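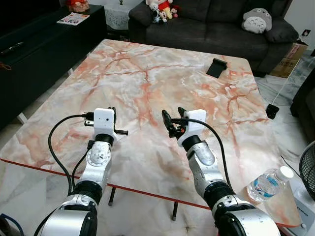 A marble-print table with a thin orange-red edge, set in front of a dark gray sofa.

Miloslav Danko wanted marble until he got the quote. The slab alone would have cost him 1,685 before delivery, and his apartment in Dolham is on the fourth floor with no elevator. He bought a printed top.

Printed stone patterns used to come in two versions, white with gray lines or black with white lines. The newer ones are bolder. White, gray and peach run together, with coral-orange veins branching across them, and an orange-red trim picks up the color along the front. Against a dark gray sofa and a light gray floor, a top like that supplies most of the color in a room.

Josefien Dierckx designs surfaces for Goossens and has drawn eight marble patterns for the firm. She starts with scans of real stone and then moves the veins by hand.

"People look at a table from the sofa, sitting down," she says. "A vein that looks fine on the screen can look like a crack from there. I redraw those first."

Her advice on matching is short. Pick one color out of the veins and repeat it once, in a lamp or a cushion. If the floor has a marble pattern too, keep it paler than the table. Thin black legs are a safe choice with a busy top.

Plush toys can stay on the sofa, she adds. A Totoro leaning on a gray cushion does no harm to a living room, and a pile of stuffed characters on the armrest softens a dark couch.

Danko keeps a phone stand at one side of his table and wipes the top down in the evening with a damp cloth. He still plans to buy real marble, a small piece, for the kitchen.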